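Markitness, interim progress report to Drikthorpe
Reporting organization: Eltix
Date: Mar 29, 2026

## 1. Status

The perception and planning software now runs as one process graph on the cell computer. The previous report described two separate programs that exchanged files through a shared folder. That arrangement has been removed, together with the scripts that supported it.

Work package 2 (perception) is complete except for the documentation. Work package 3 (grasp planning and motion) is on schedule. Work package 4 (recovery behavior) started late and is behind. The effect on the July milestone is discussed in section 6.

We logged 752 pick attempts in the reporting period. Of these, 152 ended without a part held in the gripper at the check pose. The logs for all attempts are in the project repository in the new format, with the point cloud, segmentation masks, ranked grasp list, planned trajectory and outcome stored under one attempt key.

## 2. Perception

The segmentation model was retrained on images from the cell. The earlier model had been trained mostly on rendered data and had two persistent errors. It merged parts that touched end to end, and it reported small false parts on worn areas of the bin surface. The second error was the more expensive one, as the planner would sometimes rank a false part first and send the arm down to bare metal.

Two changes were made. The first was to add empty-bin captures to the training set as negatives, taken under several lighting conditions and with the bins rotated. The second was a height test after segmentation: any mask whose points lie within the noise band of the fitted floor plane is dropped before pose estimation. The test costs almost no time. It can reject a real part if the floor plane is badly fitted, and for that reason the plane is now fitted again at every capture and compared with the calibrated one. If the two disagree beyond a set limit, the cycle stops and asks for recalibration.

Pose estimation is unchanged in method. We fit a box model to each mask, with the long axis from the mask and the height from the depth data. Depth on the bin walls remains poor near the corners, where reflections between wall and floor push points inward. Parts lying against a wall therefore receive a larger position uncertainty, and the planner reads that value directly. Before this period it was computed and then discarded.

Calibration between camera and robot base is now a single command. It moves the arm through nine poses, solves for the transform, and writes the result with the residual. The old procedure required an operator to edit a text file by hand, and two of the bad sessions early in the period were traced to a sign error in that file.

## 3. Grasp planning

The planner samples grasps along the long axis of each part, scores them, and checks them for collision in order of score. The score has five terms: clearance to the bin walls, clearance to neighboring parts, distance from the part center, pose uncertainty, and the expected length of the approach motion. The weights were set by hand in the last period. They are now fitted to logged outcomes with a plain logistic regression. A more complex model was tried and did no better on held-out attempts, so it was dropped.

Most of the remaining difficulty is with parts close to the walls. The current test set mixes long reddish-orange bars with dark green blocks, and bars come to rest along the bin sides often enough that wall cases dominate the failure log. The gripper body is much wider than the fingers, so a grasp that clears the wall at finger level may still bring the body into the rim.

The collision model was revised for this reason. It had treated the gripper as a single convex shape, which was safe and ruled out many usable grasps. It now uses separate shapes for the fingers, the machined block above them and the tubing. The tubing is modeled as a padded volume, and the padding was chosen from the widest loop seen over the working range of the wrist.

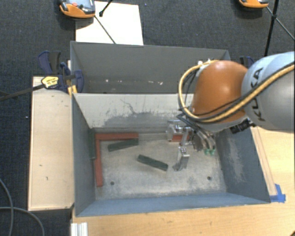 R. Altıntaş

The hose on the arm is treated in the same way. It moves with the wrist and is not rigid, and we do not try to predict its shape. Instead, wrist rotation is limited to a range in which the loop stays inside its padded volume, and the planner flips the grasp by half a turn when the first solution falls outside that range. The limit removes some approach directions at the far wall. We consider this acceptable for now. A tighter model would need measurements of the loop over the full joint range, and there is no time set aside for that in the current plan.

The clamps that hold the bins together are in the collision model as fixed boxes. They were missing from the first version. The omission was found in simulation, when a planned transfer path passed through a handle at the shared corner. All fixed items at bin height are now listed in one scene file, and the motion server refuses to start if the file is older than the last calibration.

## 4. Motion and contact

Approach and retreat are straight-line moves along the tool axis. Transfers between them are planned with a sampling planner and then shortened. Planning time was the main complaint in the previous report. Two changes reduced it enough that it no longer sets the cycle time. Start and goal regions above each bin are precomputed, and the planner reuses a cached path between regions when the path is still free of collision. A full search runs only if the cached path is blocked.

The lower end of the approach is guarded. The arm slows at a fixed height above the fitted floor plane and stops when the estimated contact force passes a threshold. The threshold was too low at the start of the period, and friction changes in the wrist joints caused false stops in free space. It is now set relative to a reading taken at the top of the approach, on every cycle. False stops in free space have not appeared in the logs after that change. Real contacts with a part are still sometimes reported as floor contacts, when the fingertip lands on top of a low block. The height at which contact occurs is enough to tell the two apart in most cases, and a check on it will be merged after review.

We also found that the guarded move could not be interrupted cleanly by the supervisor process. A stop request sent during the slow phase was held until the phase ended. This was a software fault and had no effect on the safety circuit, which is independent. It has been corrected and a regression test added.

## 5. Failure analysis

Each failed attempt was labeled by hand from the log. The labels, ordered by frequency, are:

- **No collision-free grasp.** The planner returned an empty list although parts were detected. Nearly all of these involve parts along a wall or in a corner.
- **Slip during retreat.** The part was held at closure and absent at the check pose. These are mostly grasps far from the part center.
- **Closure on nothing.** The pose was wrong by more than the finger opening could absorb. This was the largest group under the old model.
- **Early stop.** A false contact, or a real contact with a neighboring part.
- **Other.** Communication timeouts and operator stops.

An attempt with no feasible grasp is counted as a failure here, even though the arm does not move. We kept this definition from the proposal. It makes the failure count look worse than a count of physical failures would, but it matches what a user of the system would see, and it keeps the figures comparable across reports.

The labels were assigned by one person. A second pass on a sample is planned to check how consistent they are. The boundary between a slip and a poor closure is hard to draw from the log alone, because the gripper reports its width at only two points in the cycle. Continuous logging of the width has been requested from the driver and is partly in place.

## 6. Recovery behavior

Work package 4 covers what the system does after a failure. At present it takes a new capture and replans, with the failed grasp region given a penalty that decays over later cycles. This handles poor poses reasonably well and does nothing for wall cases, where the new capture leads to the same empty list.

The proposal calls for a nudge action, in which a closed finger pushes a part away from the wall before a second grasp attempt. A first version runs in simulation. It chooses a contact point on the wall side of the part if the finger fits there, and otherwise pushes along the wall from one end to turn the part outward. The second action is the more useful one, and it is also the one the simulator models worst. Friction on the bin floor varies with wear, and simulated parts turn much more readily than we expect real ones to.

The delay came from the work on the collision model, which was needed first and took longer than planned. The nudge action will be ready for the July milestone with the along-the-wall push only. The wall-side push will follow. No change to the budget is requested.

## 7. Tooling

The replay tool now loads any logged attempt and runs the current planner on it without the robot. It is used before each merge: the full log is replayed, and any attempt whose top-ranked grasp has changed is listed for inspection. This has caught several unintended changes, among them a unit error in the clearance term that passed all unit tests.

Log storage is growing faster than forecast, mainly through uncompressed point clouds. Compression is implemented for new attempts. Older logs will be converted when the replay tool has been checked against the compressed format.

## 8. Next period

- Merge the contact height check and rerun the wall cases.
- Run the along-the-wall push on the robot at reduced speed, starting with a single bar in an otherwise empty bin.
- Complete the second labeling pass.
- Deliver the perception documentation and close work package 2.

One decision is needed from Drikthorpe. The test protocol in the proposal fixes the starting layout of parts, and under that protocol wall cases occur less often than they do when parts are tipped in freely. We would like to report both conditions at the milestone and need agreement on the wording of the acceptance criterion before the test runs begin.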